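The Dunetti Emerald

The Dunetti Emerald is a large rough emerald, best known for the long and rather winding story of its attempts to find a buyer. It weighs 663 carats in its uncut state and takes its name from the Dunetti workings, a small hillside mine where it was brought up one August near the end of a shift. People in the gem trade still bring it up fondly whenever talk turns to stones that were admired by everybody and bought by no one for years on end.

Discovery and early ownership

The crystal came out of a narrow seam that the miners called Ino, which had given very little until then and was close to being abandoned. It was still partly wrapped in its host rock, and the first weighing was far too generous for that reason. Once the rock had been cleaned away (a slow job, done mostly with hand tools), the present figure was settled on and has not been seriously questioned.

The mine's owners kept the stone for a while in a bank vault and then passed it to the dealing house of Mahrous, who were known for handling rough material and who had a good deal of patience – a quality they were going to need.
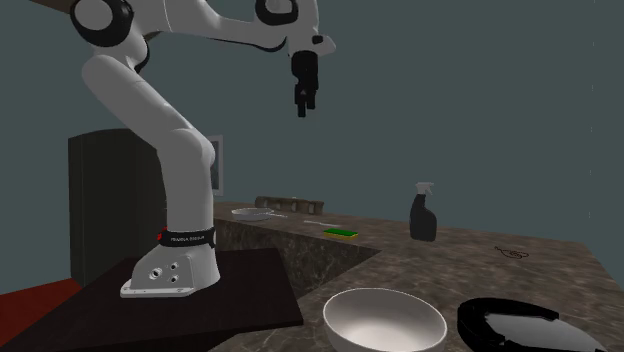

Fares Tarawneh

Sale attempts

Mahrous first offered the emerald at the Tatow auction rooms as lot 94, in an evening sale that began at seven o'clock. The room was full and the bidding opened briskly enough, but it slowed and then stopped short of the reserve, and the lot was withdrawn. Dealers who had been present gave different reasons afterward. A few felt that the price was simply too high, while others pointed out, quite fairly, that an uncut stone asks the buyer to take a great deal on trust, as no one can be certain how much clean green material lies inside.

A second sale did no better. After that the house tried private offers, and at one point a buyer agreed to terms, only to step back when a partner dropped out. The emerald went home to its vault once more, by now something of a celebrity for all the wrong reasons.

Cutting

In the end Mahrous decided to have a piece sawn from the narrower end, which already carried a deep natural crack. The main crystal kept most of its weight, and the smaller piece gave a single step-cut gem of 141 carats, together with a handful of little stones that were sold to jewelers.

The finished gem, usually called the Ino Green, found a home almost at once. Its color is a slightly bluish green, and it has the soft, mossy inclusions that many collectors are happy to see in an emerald of this size.

Display

The remaining rough has been lent out for exhibition several times and is shown upright in a plain case, next to a plaster cast of the crystal as it was before cutting.

See also
Emerald
Step cut
Reserve price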